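Okwood Shop Display Kit: Owner's Manual
Section 4: Setting up hat stands and the display table

This section covers the wire hat stands, the table they sit on, and the placement of stock. Read Section 2 (Unpacking) first if the kit has only just arrived. The lighting rail is covered in Section 5 and the wall grid in Section 6.

4.1 What you will need

Display table, assembled, with the four levelling feet fitted
Wire hat stands (supplied in the flat carton marked B)
Felt dots, one sheet
Soft cotton cloth
Spirit level
Tape measure

No tools are needed for the stands themselves. The 4 mm hex key in the table hardware bag fits the levelling feet.

4.2 Placing the table

1. Choose a spot at least 60 cm from the nearest heater or floor vent. Felt and straw both distort when left in a stream of warm air.
2. Keep the long side of the table clear by 55 cm or more if staff will be restocking from behind.
3. Lay the level across the tabletop in both directions. Turn the feet clockwise to raise a corner.
4. On carpet, wait a day and check the level again. The feet settle into the pile and one corner usually ends up lower.
5. Tighten the lock nut on each foot by hand, then a quarter turn with the key.

CAUTION: Do not drag the table by its top. Two people should lift it from the side rails.

Note: The tabletop is supplied with a clear finish. Wipe it with a cloth that is barely damp and dry it straight away. Spray polish leaves a film that transfers to light-coloured hats.

4.3 Preparing the stands

1. Take the stands out of carton B and remove the paper sleeves.
2. Run the cloth along each rod. Feel for burrs at the welds. A rough weld will pull threads in a knitted lining, so set that stand aside and contact us for a replacement.
3. Put felt dots on the underside of the base ring, evenly spaced. Press each for ten seconds.
4. Stand it on the table and push lightly at the top. If it rocks, check whether a dot has folded over before you try to bend anything.
5. A slight twist in the base can be corrected by hand. Hold the ring at opposite sides and apply steady pressure. Stop if the coating starts to crack.

CAUTION: The stands are meant for hats only. Do not hang bags, coats or jewellery trees from them. The maximum load is printed on the carton.

4.4 Matching hats to stands

Stands with a small top suit bucket hats, toques and other soft crowns. Stiff crowns, such as boaters and felt fedoras, need the wide top sold separately as part no. 1288. Using the small top under a stiff felt leaves a dent that has to be steamed out.

Before a hat goes onto its stand:

1. Remove the tissue from the crown and keep it for storage.
2. Check the sweatband for pins and loose tags.
3. Tuck the swing ticket inside the crown, or let it hang at the back, whichever your shop prefers. Be consistent across the table.
4. Shape the brim with your fingers. Work from the back to the front.
5. Find the front of the hat. On plain styles the seam of the sweatband marks the back. On styles with a patch or badge, the patch faces the customer. 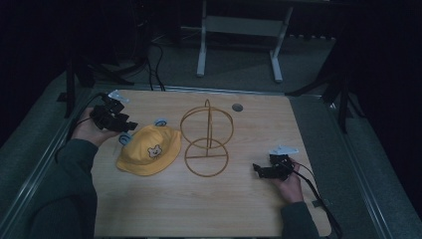 Fig. 4-1. Yellow bucket hat with bear patch, beside a wire hat stand.

6. Lower the hat straight down over the top of the stand. Do not twist it on.
7. Step back to customer distance and check that the brim sits level. Children's sizes tend to tip forward; a ball of tissue inside the crown will correct this.

Note: For soft hats, leave the stand out altogether if the table is low. A bucket hat placed crown up directly on the wood holds its shape well enough for a day's trading, and small children can reach it without pulling anything over.

4.5 Arranging the table

Start with the tallest stand at the back and work forward. Leave a hand's width between brims so that a customer can pick up one hat without knocking the next. Group by colour first and by size second. Shops that group by size first report more refolding and more hats put back in the wrong place.

Do not cover the whole tabletop. A clear strip along the front edge gives people somewhere to put down the hat they are comparing, along with their keys and their coffee.

If you are using the mirror from the Pendmont range, place it at the left end of the table and angle it away from the window. The mirror base needs its own felt dots, which are not in this kit.

4.6 Changing the display

1. Take the hats off first and stack them no more than four deep, crowns nested.
2. Lift each stand by the base. Lifting by the top loosens the upper weld over time.
3. Lay spare stands on their side on a cloth. The coated rods are smooth and will roll if the table has a slope to it.
4. Wipe the tabletop and look for scratches from worn felt dots. Replace the dots whenever you find one.

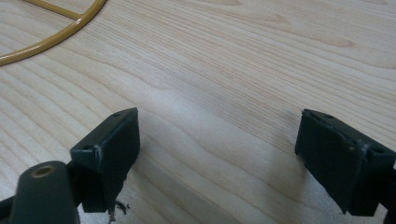
Page last changed: March 8, 2021

4.7 Care of the tabletop

Light marks can be rubbed out with a dry white eraser, following the grain. For rings left by cups, use the finish repair stick (part no. 734) and allow it to cure overnight before putting stock back. Deep scratches need sanding and refinishing, and this should be left to a cabinetmaker.

Timber colour changes with daylight. If stands are left in the same position for over a month, pale patches or rings can show where the bases were. Shift everything a little each week and the top will age evenly.

CAUTION: Keep solvent cleaners, acetone and hand sanitizer away from both the tabletop and the stand coating.

4.8 Troubleshooting

Stand leans to one side
Check the table level first, then the felt dots, then the base ring (4.3, step 5).

Hat slides off the top
The crown is too shallow or the lining is satin. Put a strip of clear silicone tape on the top of the stand.

Squeaking when a hat is removed
Usually a dry weld joint touching its neighbour. A trace of beeswax stops it. Wipe off any excess before the hat goes back on.

Coating has chipped
Touch-up paint is available in the original colours. Quote the batch code from the carton label when you order.

4.9 Spare parts and help

Parts can be ordered through any Okwood stockist or by mail from the Kushnir warehouse. Please include the part number, the quantity and your shop's delivery address. Questions about this section go to Larysa Hrynyshyn in customer support. For trade accounts, contact Zoi Politis at the Indundale office.

Continue to Section 5: Fitting the lighting rail.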